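Pronow Guest House Manual, Savbridge
Section 11: Clearing clothes from the bed and changing the sheet

Do this before you bring clean linen into the room. Clothes left on a bed are easy to roll up in the sheet by mistake, and small things go with them.

1. Open the curtains or turn on the ceiling light. Dark clothes hide small items.

2. Check the top of the bed and the nightstand. Move anything that is not fabric to the nightstand and leave it there.

3. Pick up each garment separately. Feel the pockets and turn sleeves right side out.

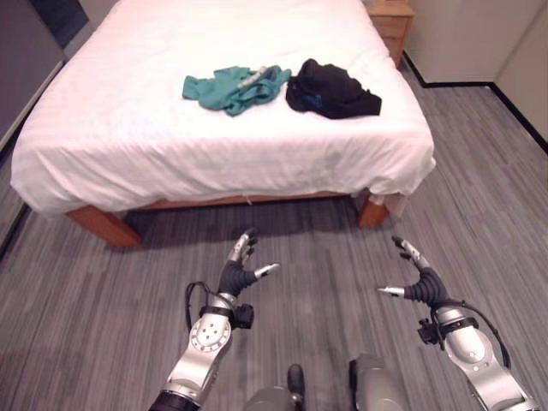 4. Put worn clothes in the basket. Do not sort on the floor.

5. Set the basket down where it will not tip. A low box or bench is fine if it is wider than the basket base - a chair is not.

Caution: Keep the load under 20 pounds. Split it into 2 trips if you have stairs to climb.

6. Untuck the sheet at the foot end first, then work up both sides. Fold it toward the middle of the bed and lift it off in one bundle.

7. Look over the mattress. Report stains or tears to Ok-hee Koo at the Pustgate desk before covering it again.

8. Fit the clean sheet, head end first. Pull it flat over the foot of the bed and smooth the front corners. Allow up to 19 minutes for the whole job the first few times.

Note: Sheets and clothing are washed separately. Black and other dark garments go in the cold wash, and new teal or blue items stay out of the white load until they have been washed twice.

If a guest has asked for laundry service, fill in an Ojo slip before the basket leaves the room. Write the room number at the top and list each garment on its own line.

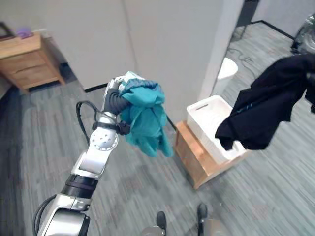

What if I find something in a pocket after the clothes have left the room?
Put it in an envelope, write the room number on the front and hand it in at the Pustgate desk. Add a line to the laundry slip so the guest knows where to ask for it.

9. Take the basket to the laundry room and leave the slip on top of the clothes.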